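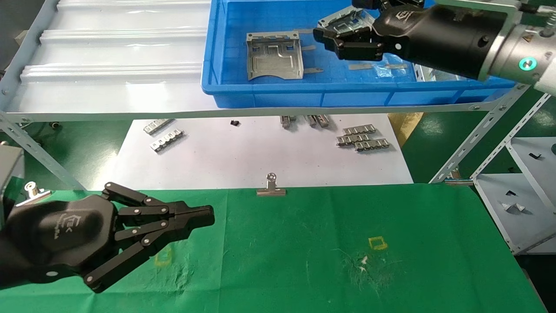
¿Por qué el pan de masa madre sube menos en invierno?
Porque las levaduras trabajan más despacio con el frío, y la masa necesita más horas para llegar al mismo volumen.

Con esa pregunta empecé mi trabajo de noviembre, y la verdad es que me enganchó muchísimo más de lo que pensaba (mi familia acabó harta de comer pan). Hice la masa siempre igual: 400 gramos de harina, agua, sal y una cucharada de Estrella, que es como bauticé a mi fermento. Una la dejaba en la cocina y otra en el garaje, que en mi casa es una nevera.

La de la cocina dobló su tamaño en 9 horas. La del garaje, en ese tiempo, ¡casi ni se había movido! Le di toda la noche y por la mañana ya tenía burbujas, aunque el bol se me quedó pequeño con la otra y tuve que limpiar la encimera entera.

Mi profe, Sigrun Engebretsen, me dijo que repitiera la prueba, así que la hice dos veces. La segunda salió parecida, pero el pan del garaje sabía más ácido. A mí me gustó más ese, a mi hermano no.

Me falta probar con harina de centeno y medir bien la temperatura, porque el termómetro del garaje se quedó sin pila a mitad del experimento.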